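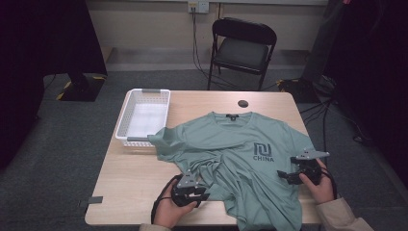
Teaching a folding task with hand-held grippers
Project report, Remanura group, Vovulstead
Written up by Mehwish Bhutto

1. What we set out to do

The aim was to teach a two-armed robot to fold a T-shirt and put it in a basket, by showing it. No hand-written motions. Original plan was remote control: one person at the leader arms, robot copying, record everything. We did two weeks of that in January and then changed to hand-held grippers, where you do the job yourself with the same kind of jaws the robot has and no robot needed on the day. This report is mostly about the second half because the first half is in the interim report and I don't want to write it twice.

2. Why we changed

Remote control was slow. A fold that takes a few seconds by hand took minutes, and everyone's shoulders hurt. Also you can't feel anything. You close the jaws and hope there's one layer in there and not two. Half our remote recordings have a bit in the middle where the operator is just fishing for the hem.

Second reason, robot time. We shared the arms with the De Haan project and they had the better slots.

3. Set up

Table, basket on the left, shirt in the middle. One gripper in each hand, both on cables. A head-height camera view is kept as well, so we have the whole table and not only what's near the jaws. Black drapes to the sides so the background stays dull.

Cables were the main nuisance. If one runs across the table it drags the cloth and the recording then contains a shirt moving for no reason the robot could ever work out. Rule we ended up with: cable off the near edge or down the side, check before every start. The left one likes to curl. Put slack on the floor not on the table.

Clothes: one sage green T-shirt with a dark print on the chest (the word CHINA under a blocky symbol) did a lot of the work. Green shows up well on the pale table top. The print is useful too, more on that in 6.

4. The task as we wrote it down

Start: shirt on the table, collar away from you, hem towards you and left in a bunch. Don't tidy it first. We did tidy it for the first batch and had to bin those, the robot never learned what to do with a crumple.

Then
- take the hem with both grippers, pull towards you till flat
- sleeves in, left then right
- hem up to collar
- lift with both, over to the basket, let go
- hands back to the start and stop recording

One person does all the demos in a batch. When we swapped people mid batch the order of the sleeves changed and the policy got stuck between the two, it would reach for one sleeve and then wander off to the other.

5. Recording

50 good demonstrations in the final set. Things which got a demo thrown out: dropped shirt, gripper leaving view for too long, wrist turned further than the arm can turn. That last one we didn't think about at all to begin with. A person's wrist will do all sorts. Ploltemgate (the checking script, named by whoever wrote it before us, no idea) replays each recording against the arm's joint limits and flags the bad ones. Run it the same day. We left it till the end of the first week and lost most of a morning's work.

Speed matters as well. Go at a steady pace, slower than normal folding. If you're quick the arms can't follow, if you pause to think then the robot learns to pause too. It did. It stood over the shirt for ages.

6. Results

Flattening: worked most times if the bunch was near the hem. Poor when a sleeve was tucked under the body.
Sleeves: left better than right. We think the left one lying near the basket gives it something to aim at but haven't tested that.
Final fold: ok.
Basket: 4 tries in our last session, 2 went in. The other two caught on the side of the basket and hung there. Lift height in the demos was too low, people only lift as much as they need too.

Shirts turned face down confused it badly. We suspect it uses the print and the neck label to know where it is. Plain shirts would tell us, we ran out of time.

7. What I'd change

More variety in the starting crumple. Move the basket around a bit between demos, ours hardly shifted so the robot sort of assumes it. Record lifts higher than feels natural. And keep a paper log next to the table, mine was on my phone and you can't type with grippers in your hands.

Remote control isn't useless by the way. We still used it at the end for short corrections on the real arms, just the lift over the basket, and that helped a little.

Comments

tomasz_w: did you try mixing the remote recordings with the hand-held ones or keep them seperate?

Mehwish: Separate. Mixed once by accident, it was worse, but I wouldn't trust one run.

Lab 2 visitor: The wrist limit thing caught us as well. Could you share the checking script?

Mehwish: will ask, it isn't mine to give out.

Contact: Remanura group, Vovulstead | © 2019 | Back to top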